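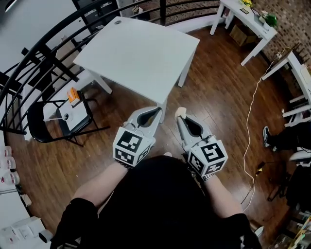 I've come around to thinking that most arguments about grippers are really arguments about wrists. Mine, mostly.

We spent a good part of this spring trying out hand-held grippers, the kind you squeeze yourself while a camera watches, so an arm can learn the motion later. We had been teaching our arm the old way, with a leader arm you drag through the task and a follower that copies it. Then we tried two hand-held sets, which I'll call by the names on our own shelf labels: the Plaline and the Swati. I have opinions about all three and I'd like to get them out of my system.

First one. People shop for grippers by grip force and opening width, and those are the wrong numbers to start with. I did it too! I had a spreadsheet with colors. What I should have asked is how the thing feels after you've folded the same towel for most of an afternoon. The Plaline is the stronger of the two by a lot. It's also front-heavy, and you end up holding it with your elbows clamped to your ribs like you're carrying soup. Everybody who used it started doing the task in this stiff, careful way, and the arm learned to do it stiff and careful too. I watched it pick up a sponge as if the sponge might be offended.

The Swati is lighter and, I have to say, kind of cheap feeling. The trigger has a bit of slop in it. On paper it loses nearly every row. But people move normally when they're holding it, and I think that matters more than anything in the spreadsheet. The recordings looked like a person tidying a table. The arm's version looked like a slightly sleepy person tidying a table, and I'll take that.

Over the whole trial we kept 1446 recordings and threw out 867 more, and I'd like to spend a minute on the thrown-out pile since that's where I changed my mind. I assumed bad grasps would be the main problem. Dropped cups, crumpled towels, that sort of thing. We had plenty of those, but they weren't what filled the pile. Tracking was. You turn your hand over to reach under something, the marker cube turns away from the camera, and for a second or so the software has no idea where your hand is. When the marker comes back the path has a jump in it, and you can either patch it or bin it. We patched for a while. I'm against patching now. A patched path is a guess, and the arm will copy the guess as faithfully as the real part.

So here is opinion number two: pick your camera before you pick your gripper. I know it's backwards. The gripper is the fun part, you can hold it and click it at people in the hallway. But a head-mounted view and a fixed view want different things from the hardware. With the camera on your head, you look where you're working, so the markers are usually in view, except that your head moves all the time and you have to account for that. With a fixed camera nothing moves, except that your shoulder gets in the way of everything. We tried both. The head view gave us fewer lost tracks on the two-handed jobs and more on the low ones, like reaching below the tabletop. I'd still choose it. You do get a sore neck.

(A note for anyone setting this up: shiny floors and marker tracking are not friends in every light. We had reflections give us trouble in the late afternoon and fixed it by pulling the blinds. I lost a full day to that before I thought of the blinds.)

Now the leader arm. I have friends who swear by it and I get why. What you record is exactly what the arm can do, joint for joint, with no translating in between. With hand-held grippers you can happily record something the arm can't reach, and you won't find out until you play it back and it stops halfway with its elbow against a limit. That happened to us on 36 recordings in one batch, all from the same table corner, all mine. I have longer arms than the arm does, I guess.

But the leader arm is slow - painfully slow, for me anyway. You're standing off to the side, you can't feel anything, and your depth perception goes. Stacking two cups became an event. With the Swati I stacked cups while thinking about lunch. There's a real argument that slow and correct beats fast and sloppy, and for a job with tight clearances I'd buy it. For household stuff, clearing a table or putting things in a box, I don't. You want lots of examples, from lots of angles, done by people who aren't concentrating too hard.

A word on jaws. Both sets came with swappable ones, and we also tried a soft tip from Stikton that slides over the end. I loved the soft tip for about two days. It picks up flat things beautifully, coasters, a thin book, a playing card if you're patient. Then it started to creep off the jaw on long sessions, and after 18 minutes of steady use I could see the gap. A dab of glue would fix that, and then you can't swap it anymore, and the swapping was the selling point. I've gone back to a firm tip and I just don't do playing cards.

What bugs me about the way these things get compared is that the tests are always on the machine. Cycle counts, repeatability, holding force at the fingertip. All fine, all worth knowing. But with a hand-held gripper half of the system is the person, and you can't leave the person out and then act surprised by the results. I'd love to see a comparison where five people who have never touched the gear use each set for an hour, and then somebody looks at how their movements changed between the first ten minutes and the last ten. If they slowed down and went rigid, I don't care what the jaw is made of.

Same goes for controllers, by the way. We run everything through an Allard box, and I like it, it's steady and it boots fast. But the record button is on the box! On the table! So with a gripper in each hand you start a recording with your elbow, or your knee, or by asking whoever is passing. We added a foot pedal and our output went up more than it did from any gripper change. A foot pedal. I would put that ahead of a better jaw on anyone's shopping list.

I could be wrong about some of this. Our tasks are easy, our objects are light, and someone moving glassware or hot pans would probably want the Plaline and its extra bite, sore forearms and all. I've also gotten used to the Swati's sloppy trigger by now, so I'm no longer a fair judge of it. We're doing another round in July with a shorter handle on the Plaline, which should bring the weight back over the hand. If it does I may have to redo the spreadsheet.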